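Verndale Clothing Room: progress report to the Ruddock Fund
June 9, 2019
From Murray Pryor

Hello again, and thanks for being patient while I got this together. I know you like these to run to two pages and I've tried to behave!

The big news is that we're finally out of the church hall and into the old shoe shop on Hirkgate. The rent is a bit more than I put in the application (I've attached the lease so you can see where the extra goes) but we've got a front window, a proper counter and a back door wide enough for the van. Foot traffic is so much better. We had 67 families through in the last quarter, against 40 in the quarter that ended in December, and a lot of them just wandered in off the street.

School uniforms are still what everybody asks for. We ran out of grey trousers in the middle sizes twice, and I ended up ringing both primary schools to beg for their lost property. One of them came through with six bags, bless them. Winter coats we have coming out of our ears, so if you know another group that could use some, please send them my way.
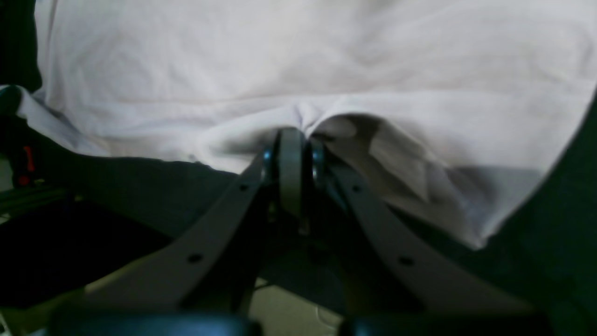
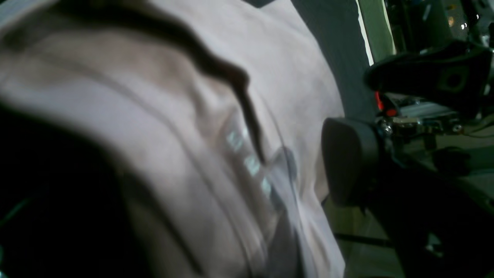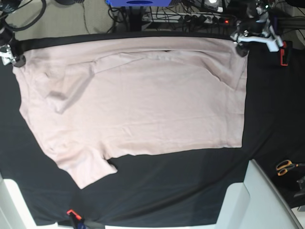
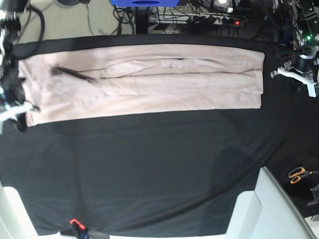

Light-coloured fabrics, including a pink T-shirt (third picture).

Money next. Your grant has covered the rails, the shelving and the first two instalments on the washing machine. We're a little under on travel and a little over on electricity, and I'd like your okay to move the difference across. The Simemeo booking system is paid up for the year. I was grumpy about it at first, I'll admit, but it's cut the phone calls right down and people seem to like picking their own time.

What hasn't gone well is Saturday opening. We tried it for six weeks and hardly anyone came, so I've swapped it for a late evening and we'll see how that does. The sewing class is also behind. I still haven't found a tutor who can do daytimes, though I've got a meeting with the college about it.

Could you let me know about the electricity before the next bill lands? And do come by if you're ever out this way, the kettle's always on.

Cheers,
Murray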